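Thread zum Ölen von Arbeitstischen, weil die Frage nach dem letzten Beitrag mehrfach kam. Es geht um massive Platten, innen, normale Nutzung. Furnier und Außenbereich lasse ich weg.

Ausgangslage in der Werkstatt in Jellitz: Platte Buche, durchgehend verleimt, vorher mit einem Kunstharzlack versiegelt. Der Lack war an den Vorderkanten durchgescheuert und dort grau unterlaufen. Punktuell ausbessern geht bei Lack schlecht, also komplett runter.

Abschleifen in Stufen: 80, 120, 180. Feiner nicht. Wer Buche bis 320 oder 400 treibt, verdichtet die Oberfläche so weit, dass das Öl ungleichmäßig einzieht. Flecken davon sieht man erst nach dem zweiten Auftrag.

Nach der 120er-Stufe wässern. Feuchter Schwamm, ganze Fläche, auch die Kanten. Über Nacht stehen lassen, dann die aufgestellten Fasern mit 180 in Faserrichtung abnehmen. Ohne diesen Schritt wird die Platte beim ersten verschütteten Kaffee rau.

Staub absaugen, danach mit einem kaum feuchten Mikrofasertuch nachgehen. Keine Druckluft, die verteilt den Staub nur im Raum und er liegt abends wieder auf der Platte.

Holzfeuchte messen, bevor die Dose aufgeht. Ich nehme einen einfachen Einstechmesser von Benavides. Der weicht gegen die Darrprobe um 2 Prozentpunkte nach oben ab, das rechne ich raus. Über zwölf Prozent öle ich nicht.

Zum Öl: verwendet habe ich das Hartöl von Zolteck, lösemittelarm, ohne Pigment. Vorher an einem Reststück getestet, halb geölt, halb roh, eine Woche am Fenster. Buche wird damit etwas wärmer im Ton, kippt aber nicht ins Orange.

Verbrauch habe ich über das Gewicht bestimmt. Dose samt Inhalt vor dem ersten Auftrag 322 g, danach 275 g. Der zweite Auftrag lag deutlich darunter, die genaue Zahl habe ich nicht notiert. Wer Angaben pro Quadratmeter braucht: steht im Datenblatt, kommt bei geschliffener Buche ungefähr hin.

Auftrag mit Flächenspachtel, danach mit dem weißen Pad von Murko einarbeiten. 30 Minuten warten, dann den Überstand vollständig abnehmen. Vollständig heißt: Das Tuch gleitet trocken. Was stehen bleibt, wird klebrig und muss mit dem Pad und etwas frischem Öl wieder angelöst werden.

Stirnholz saugt mehr. Dort nass in nass nachlegen, bis nichts mehr wegschlägt. Die Unterseite bekommt einen dünnen Auftrag, sonst nimmt die Platte einseitig Feuchte auf und schüsselt. Bei mir war das an der alten Platte schon mit bloßem Auge zu erkennen.

Sicherheitshinweis, steht auf jeder Dose und wird trotzdem überlesen: Getränkte Lappen entzünden sich selbst. Einzeln ausgebreitet im Freien trocknen lassen oder in einen Blechbehälter mit Wasser und Deckel. Nie zusammengeknüllt in den Müll.

Trocknung: nach einem Tag griffest, nach einer guten Woche belastbar. Bei kühlem Raum länger. Im Oktober habe ich an der unbeheizten Wand noch am zehnten Tag Öl gerochen. Bis dahin keine Kartons, keine Gummifüße, kein Klebeband auf der Fläche.
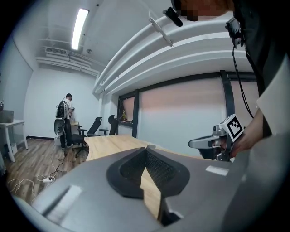 Holzfläche hinter grauem Gehäuse, rechts eine Hand am Griff.

Pflege im Betrieb: trocken abkehren, bei Bedarf nebelfeucht wischen, ein Spritzer neutrale Seife reicht. Kein Glasreiniger, kein Spiritus. Mikrofaser nur ohne Scheuerseite. Gummierte Teile nicht wochenlang an derselben Stelle stehen lassen, Weichmacher wandern in die Ölschicht und hinterlassen matte Ränder.

Wasserränder auf geölter Buche: Pad, wenige Tropfen Öl, lokal in Faserrichtung, auslaufend zur Umgebung. Dunkle Flecken durch Eisen (Schrauben, Stahlwolle, Dosenränder) gehen damit nicht weg. Dafür Oxalsäure in schwacher Lösung, Handschuhe, danach neutral waschen, trocknen, neu ölen.

Nachölen ist fällig, wenn ein Wassertropfen nicht mehr steht und die Stelle nach kurzer Zeit dunkel wird. Das passiert zuerst an der Vorderkante, wo die Unterarme liegen. Einen festen Turnus halte ich für unnötig.

Nachfrage per DM zu Hartwachsöl: geht auch, baut mehr Schicht auf und ist etwas unempfindlicher gegen Rotwein und Tinte. Dafür sieht man lokale Reparaturen eher, vor allem im Streiflicht. Für einen Tisch, an dem gearbeitet wird, bleibe ich beim reinen Öl.

Korrektur zum Post mit den Körnungen: 80 nur, wenn wirklich Lack runter muss. Auf roher, gehobelter Platte mit 120 einsteigen.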